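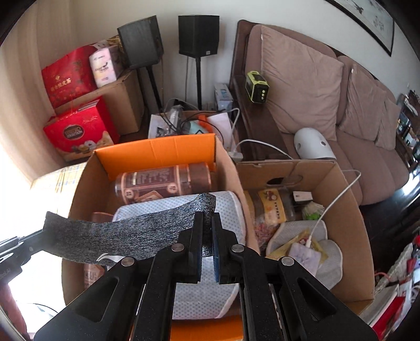 Thu 23 March

Boxes again. I had promised myself I would be finished with the spare room by teatime, and it is now gone nine and I am writing this on the stairs with a cup of something herbal because the chair I normally sit in has a lamp and two cushions and the entire contents of the airing cupboard on it.

The trouble with sorting things into boxes is that I start off so sternly. One box for keeping, one for Wakcombe, and no dithering. Then the first drawer comes open and there are the bits and bobs from the old flat, and I'm sitting on the floor reading the back of a jar. I do like a big jar with a proper lid. I have washed out and kept more of them than any sane household could fill, and I still couldn't bring myself to put the pinky-brown ones anywhere but in with the things that are coming with me. They'll do for oats, or pegs, or buttons. I lay them down on their sides and tuck soft things round them, the way my grandmother did with her preserves, and so far (touch wood) I have never lost one in a move.

I'm especially pleased with the orange box, which I've had since we lived in Grova and which has carried everything from paint tins to Christmas. It's a cheerful thing to look into when you're tired. The white padded piece with the little dots went in there too. I dithered over it for longer than it deserved, and then thought of how nicely it would fit the new place and that was that. The plain boxes came from the shop on the corner, and I'm glad now that I held out for ones with hand holes, as the last lot very nearly did for my back.

The removal people rang at eleven. They are called Salgado and sound very jolly, and they have quoted me 579 for the whole job, stairs included, which is 30 more than they said in the first place, but the woman explained it was to do with the distance out to Anurholm and I didn't have the heart to argue. It's a long way for a van. We've settled on the second week of May. That sounded like ages off when I said it aloud and then I put the phone down and looked at the bookcase.

Oh, the bookcase! I am not going to think about it until the weekend.

I did manage the grey things. There is always a pile of grey in this house, and I can't tell you how it builds up – I go out meaning to buy a green jumper and come home with another grey one. Some of it has gone to the Wakcombe shop pile, the rest I've folded properly, and there's one bit I can't make up my mind about that keeps going in and coming out again.

Supper was beans on toast, eaten standing up. Rain most of the afternoon, then a lovely yellow sort of light over the gardens for around 11 minutes, and I opened the window to let the dust out and heard the blackbird going full tilt on next door's shed. I shall miss him. I expect they have blackbirds in Anurholm.

Tomorrow: more tape, labels, ring the water board, find the key to the blue trunk.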